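The Tray on the Table

When my daughter was small, my neighbor Tincuța Radu gave us a bag with wooden blocks and one advice: put a cloth on the table first, and a tray on the cloth. I thought it was too much preparation for a toy. The blocks would be on the floor in five minutes anyway.

I was wrong about this, and I have been thinking about trays ever since.

A tray gives to a child a place where things belong. Without it, the whole table is the same, and a block put on the left is as good as a block put on the right. With it, there is inside and outside. My daughter could spend the time between lunch and her nap moving blocks over the rim, one by one, and then moving them back. She did not build anything. For a long time I waited for the tower, and the tower did not come until December.

Volkan Çınar has a small toy shop called Güneş, and he sells more trays than he sells blocks. "The blocks stay in a family for many years," he told me. "The tray gets lost. Somebody takes it for the coffee." He keeps them in a pile near the door, the Kinwood ones at the bottom because they are heavy. He likes a strong color and a low edge. If the edge is high, he says, the child must lift the hand too much and the block falls from the fingers before it arrives. 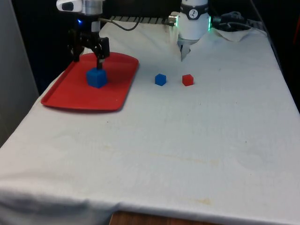
I asked him how many blocks a child needs to begin. He puts out three, in no more than two colors, and the rest of the box goes in a cupboard. This was difficult for me to accept. The big set I bought later has 68 pieces, and I wanted to see all of them used. But when I tried his way with my sister's son, the boy sat longer with his few cubes than he ever sat with the full box. He put one on the tray and looked at it. Then he took it off and chose another.

The cloth is also part of it. On bare wood a cube slides and makes noise, and the noise becomes the game. On cotton it stays where it is put. I use an old white sheet, folded two times, and I iron it when I remember. Colored cloth is pretty, but red on a flower pattern is hard to find for small eyes, and for mine also.

About the blocks themselves I have less to say. Ours were plain cubes with no letters. Volkan also carries the painted ones from Werkance, and he told me that people return them for small scratches, which makes him sad. In my opinion a scratched cube is still a good cube. The corners should be a little soft and the color should not come off in the mouth.

My daughter is in school now and the blocks went back to Tincuța, who has a grandchild. I kept the tray. At the moment it holds pencils and two keys that open nothing in our apartment.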